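April 30, 2018
By Ada Pagano

We use cookies to improve your visit. By carrying on you agree to our use of them.

The open day at Ferraro's workshop in Dririnville was free, and there were biscuits. I mention this so nobody thinks I went in a bad mood. I had read the leaflet, which promised "the home helper, nearly here", and I wanted to see how near.

Fourteen of us stood behind a rope. On the other side was a stretch of carpet marked out in squares, and a robot arm called Prudley whose job was to pick things up and move them to another square. Loredana Ruggiero, who ran the session, was likeable and quick, and she told us the system had managed 2,273 pick-ups since September. I asked how many it had tried. She said she would have to look that up. She may well have done so, but I left my email address and I'm still waiting.

What I will say for Prudley is that it was given something awkward to hold. Soft things are hard for machines. A block stays the shape it was when you reached for it, and anything thin and floppy folds up on you. So I watched the fingers more closely than I had expected to.

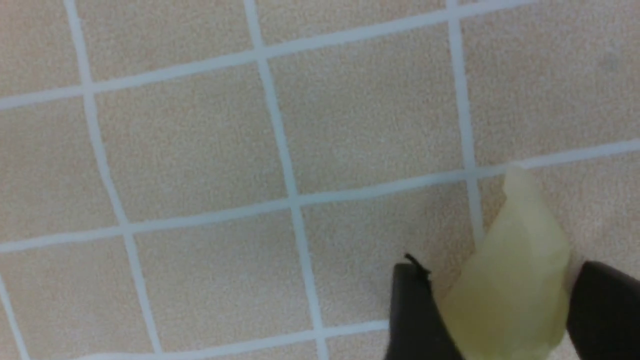 Ada Pagano

A thin, yellowish-green thing pinched between two black fingers over a gridded carpet: as a piece of engineering I don't doubt it took years. As a piece of tidying up, my nephew does it on his way to the fridge. I know that is a cheap comparison and the people at Ferraro must be sick of it. They do keep using the word "home", though, and my home has no lines on the floor.

I put this to Ms Ruggiero. The lines, she said, help the visitors follow what is going on, and the robot could do without them. Then I would have liked to see it do without them. A demonstration where the helpful bits stay in place tells me what the machine can do with help.

The man beside me, who had driven over from Dasach, thought I was being hard on them. He has a bad back and would pay £400 tomorrow for something that picked socks off the landing. So would I, probably. The price on the sheet by the door was £756 a month, with a visit from an engineer included, and stairs were listed under "future work".

I'd go again next year if they ask me. I'd want the number of tries written on the wall next to the number of successes, and a floor with a rug on it and a dog's bowl.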